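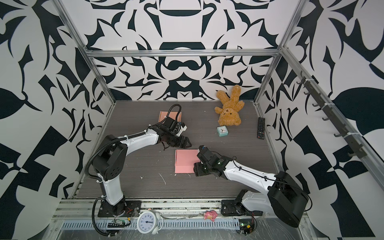

Sindevby Paper & Display Club – Members' Help Board – Flattening, Folding and Storage

Faint fold line in pink sheets, and a backdrop that argues with them

Posted by Hwa-young Ha

I have a pack of 50 salmon-pink sheets that came out of the clear-out at the Stisden store. The label had gone, so what they are is a matter of opinion. I say card. My sister says thin foam. We have both bent a corner and both come away feeling we were right.

The one in the middle of the floor has a faint fold line across the lower part of it. The smaller-looking one further back has a folded edge as well, so I can't put it down to one unlucky sheet. I need them flat for the spring table, where they will be the base layer under cut shapes in white, and a line running across the bottom third will be the first thing anybody looks at. People don't come to our table to admire. They come to find the line.

So far I have tried putting one under a pile of atlases for 18 hours. The result was a sheet with a fold in it that had spent the night under some atlases. I then tried bending one back the other way along the line, and I would not recommend that to anybody they like.

My other difficulty is the surroundings. The walls are the big black-and-white leaf and flower panels, which I chose, and which I defended at some length when they went up. The back one has that large lobed emblem in the middle and the pointed leaves along the bottom. I still like them. But put a plain pink sheet on the dark grey wood-grain floor with all that going on behind it and your eye goes straight over the top of the pink and off into the foliage. Would you cover the panels, change the sheet or change the floor? The floor also shows every white speck, as you may notice, and I would be grateful if you didn't.

I have an iron, a hairdryer and a free evening.

wetglue

Put the iron down.

If it's foam it will shrink, or go shiny, or do both and stick to the iron, and then you will have a pink iron and a reason to go shopping. If it's card you might get away with it, but you've said yourself you don't know which you've got. Find out first. Cut a strip off the worst sheet and tear it slowly. Card tears with a furry edge and you can see the fibres. Foam stretches a bit before it goes, and the edge comes out smooth or crumbly. Takes ten seconds and settles the thing with your sister, although in my experience it won't.

If it's card: lay it face down on a clean towel, another thin cotton cloth over the top, iron on low with no steam, and keep it moving. Do a little either side of the fold before you go over the fold itself. Then straight under a flat board with weight on it until it's completely cold. Atlases are all right but they bow in the middle, and a shelf with the atlases on top of it does a better job. Leave it a couple of days. Overnight is optimistic.

If it's foam: no iron, no hairdryer. Lay it flat with the fold facing upwards, board on top, weights on the board, somewhere warmish, and forget it's there. A week at least. A soft crease will ease a good deal. A hard one is there for life and you should plan around it.

Either way you won't get rid of every trace. Paper fibres that have been bent stay bent, they just get less obvious about it. If the white shapes are going on top anyway, couldn't one of them live on the line?

Bracken Street

You can get new pink sheets at Ó Gríofa's. I got some there in January and they were fine. They come in a tube though so they are curly.

marginalia

Agree with wetglue about the tear test, and I'd add that bending it back the other way is how most of us learned not to. The line goes from a dent to a crack and then the colour comes off along it.

On the walls I have more to say, possibly more than you wanted.

Don't cover them. You'll use a bedsheet, it will sag, and then you'll have a sagging bedsheet to defend at some length. Strong black-and-white patterns are only a trouble when whatever is in front of them is the same sort of size and has no edge of its own. Your pink is a good colour against all that, as there's no pink on the walls to compete, but it's lying flat on the floor and the walls are standing up. Things that stand up win. Try raising the sheet on a block or a shallow box, so there is a gap under it and a bit of shadow round it. Even the depth of a paperback helps. We did it at Stisden with nothing more than a biscuit tin.

I'd also put a plain border under it. A sheet of white a finger's width bigger all the way round would give the pink a hard edge against the grey. White cut shapes on pink on white on dark grey, with the leaves behind, ought to sit together quite happily.

As for the fold, turn the sheet round. At the moment it runs across the lower part, nearest to whoever is looking. Turn it end for end and the line goes to the back, where the shapes will be crowding it. It costs nothing and it doesn't involve the hairdryer.

The floor is fine. Dark grey shows specks and pale grey shows everything else. I go over ours with a lump of Paner putty before opening – nine times out of 10 it's only offcuts, and the tenth time it's icing sugar.

Hwa-young Ha

Thank you all. Tear test done, furry edge, card. My sister has asked to see a second strip.

Turning it round tonight and ironing one sheet tomorrow, with the towel and the cloth. I'll report back on whether the line survives. Bracken Street, thank you, but I have 49 more of these to get through before I start on curly ones.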